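Notebook, padded room, Monday, late morning

Came in early with coffee and a bag of odds and ends from the Tiltberg shelf, meaning only to see how the wall panels had settled over the weekend, and of course ended up staying until lunch. I'm pleased with them, on the whole! The black padding makes the room so much quieter than it was in September (you could hear your own shoes back then), and the stitching on the left side has kept its shape nicely, even where we had to coax it around the curve.

I did press along the seams with my thumb, all the way around, the way the Shirima sheet suggests. One seam on the right, low down, has a little more give than I'd like. It isn't open, but I put a pencil dot on the sheet so whoever is in next can feel for it too. The spare panel is still in its wrapping in the corridor, 70 cm wide, so please don't trim it for anything else. 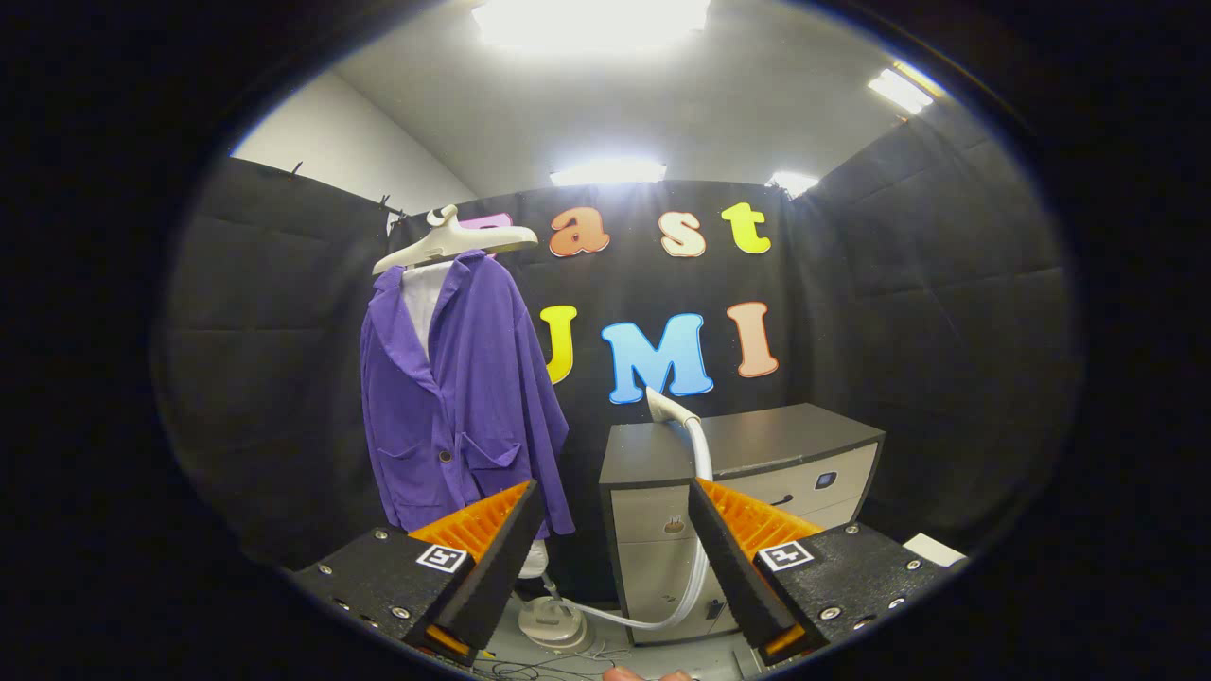

The other thing on my list was the foam lettering. I had a small worry about the adhesive, which was the Brostinent tape and not the Unex we used on the test board, so I'd set aside 30 minutes for it and spent most of that just gently tugging at corners. I like the colors against all that black, and it makes a small room feel friendlier. If we ever redo them I'd love to try the letters a touch bigger, but that's me being fussy.

Lights: very bright with everything switched on, and I came out blinking. I'd like to try a sheet of diffuser over the big panel before we buy anything new. There are 17 sheets left in the flat drawer, a bit dusty but perfectly good.

Still to do: wipe down the padding with a barely damp cloth, go back to that low seam, and find the lid for the tape box, which I had in my hand at ten o'clock and haven't seen since.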